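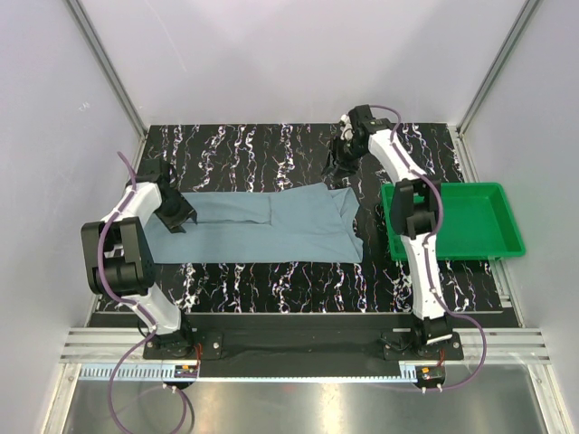 By Odair Pimentel

I spent most of the holidays with one fat book, and I'm still not done talking about it, so you're all getting dragged along. It's The Mavlow River Ghosts, from Hustness Press, and it runs to 462 pages (I know!). Please don't let that scare you off. The stories are short, most of them two or three pages, and you can open it anywhere and be perfectly happy.

The idea is simple enough. Take every spooky tale told along the Mavlow, from the old mill towns up north down to the mudflats at Ploreck, and print each one the way it was told, with the place and the teller's trade if anybody wrote it down. So you get a ferry hand's version of the drowned bride, and then forty miles downstream you get her again, only now she's a baker's widow and she wants her shoes back. I love that kind of thing. You can watch a story pick up mud as it travels - and lose bits too, usually the bits that made sense.

My favorite is the one with the lantern man who walks the towpath ahead of you

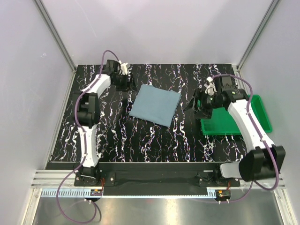 and always stops at the same gate. In the early tellings he's a warning, and you'd better turn around. By the later ones he's practically a neighbor, and people leave him a bit of pie. I read it out loud to my sister over the phone and she made me do it twice.

A couple of grumbles. The map at the back is tiny, and it leaves off Ploreck completely, which is pretty rude when almost 40 of the stories come from there. The notes are also split between 2 sections for no reason I could figure out, so keep a spare bookmark handy. And I wanted more on the collectors themselves, who get one skinny chapter and then vanish.

I put a short version of all this in the last mailing and asked if anyone had grown up with the lantern man.

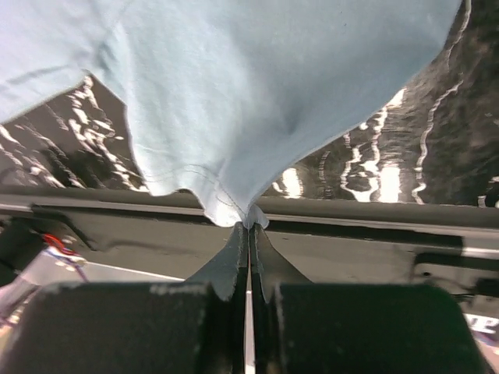
One reader in Ploreck wrote back that her grandmother's lantern man never stopped at a gate at all, he went straight into the water and you were supposed to count to ten before you breathed again. She also says the pie was for the dog. What dog? There's no dog in my copy! I've written to ask, and I'll print whatever she sends.

Kouris Books has the paperback on the folklore shelf, next to the ballads. The follow-up volume, all sea stories this time, is due in June, and I've already put my name down for one.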